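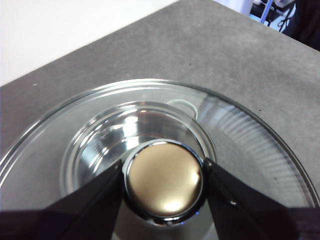
*Wrist camera view: the gripper holds the lid by its knob.*

# Frequently asked questions, Andix student manipulation club

We are a student club working with one robot arm and many kitchen things. The questions below are the ones we receive most often from new members, parents and the other teams. If your question is missing, please write it on the sheet near the club room door and we will add it in the next version.

## Joining the club

**Who can join?**

Any student of the school from the second year. You do not need to know programming before you come. You need to be able to stay until the end of the session, because the arm must be parked by the same group which started it.

**When do you meet?**

Twice per week, after the last lesson. The room opens at 3:30 pm. In October we also meet in some lunch breaks, to prepare the Maltska tasks.

**Does it cost something?**

The fee is 11 dollars for one term. It pays for tape, fingertip pads and the objects which we break. If the fee is a problem for your family, tell the teacher in charge and you will not be asked again.

**Can I come only to watch?**

Yes, two times. After this we ask that you register, as the number of places behind the line is limited.

## The Maltska challenge

**What is Maltska?**

It is a small competition between school clubs. Each club receives the same list of household tasks and collects demonstrations for them. A demonstration is one complete run of the task, where a student moves the arm by the remote handle and the computer records it. Later the club trains a program on its own recordings, and on the competition day the arm must do the task alone.

**Which tasks do we have this year?**

Lids, cups and cloths. The lid group is the biggest. In the lid task the arm takes a lid by the knob, lifts it, and puts it down at another place without dropping it.

**How many demonstrations do we need?**

The rules ask for 100 accepted runs for each task. For the lid task we recorded 394 runs last season, and many of them were rejected when we checked them. Please do not be discouraged by this. The first runs of every new operator are usually rejected.

**Why is a run rejected?**

The most common reasons are these:

- The operator made a long pause in the middle.
- A hand came into the view of the wrist camera.
- The lid was pushed along the table before the fingers closed.
- The object was released from too high.
- The run has no label, or it has the label of another task.

A failed grasp is not always a reason. If the operator opens the fingers, corrects the position and continues calmly, we keep the run and mark it as "recovered."

## Working with glass lids

**Why do you use glass and not plastic?**

The task list of Maltska says "a transparent lid," so we must practice with transparent ones. They are also more difficult for the camera. The tabletop is visible through the glass, the rim shines, and the picture changes a lot when the arm moves a little. For the same reason please do not change the position of the lamps. If you moved one by accident, write it in the log.

**How should the fingers hold the knob?**

One finger on each side, and the knob between the two finger ends. Close slowly. The knob with the metal top is smooth, and if you close when the gripper is turned too much, the knob can slide out. Look at the wrist view before you close, not only at the arm from outside.

**How strong should I close the gripper?**

Use the setting "light" in the Promier control window. The setting "firm" is only for the cup task. If the lid slips with "light," stop and call a senior member. Do not increase the force by yourself.

**What happens if I break a lid?**

Press the red button first. Then everybody steps back, and the teacher collects the glass with the brush and the thick gloves. Students do not touch broken glass, also not the big pieces. You will not have to pay for it.

## Data and computers

**Where are the recordings saved?**

On the club computer, in the folder of your group. At the end of the session they are copied to the Valentini drive. The copy takes about 2 minutes for each group if nobody else uses the network. Please wait until it is finished before you close the window.

**Can I train the program at home?**

You can take a copy of the accepted runs if you signed the form. A normal laptop can open them and play them, but for training it will be very slow. It is better to book a time on the club computer.

**My group has a run which we think was rejected by mistake. What can we do?**

Write the run number and your reason in the log. Two members from another group will look at it again. Their decision is final for this season.

**Can I use the recordings for my school project?**

Yes, if you write "Andix club" in the sources and if no face can be seen in the part you use. Send us the project also, we like to read them.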